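Cludovbridge kitchen sim pack — first go

March 18, 2018

Quick one, kettle's on. Bought the Hegazy arm add-on for the Cludovbridge kitchen pack last night, 352 in the sale. Full price is 1000, no chance.

Install was fine. Well, fine the second time — wrong folder, my fault. Licence key took 7 goes becuase I kept reading a zero as an O.

Toaster task is the one I wanted. Default speed far too quick, so I've turned it down. Manual is 204 pages and almost all of it is about the Plornstead warehouse pack?? Skipped to the back.

Likes: loads fast, arm moves smoothly, toast is a decent colour. Dislikes: the menus. Really the menus. And no undo, which is dafter than it sounds when your teaching an arm to get near a slice of toast.

Keeping it for now.

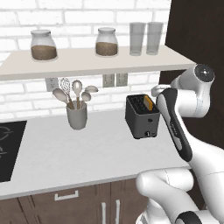 Next up

Hillness gripper settings, if I get an evening.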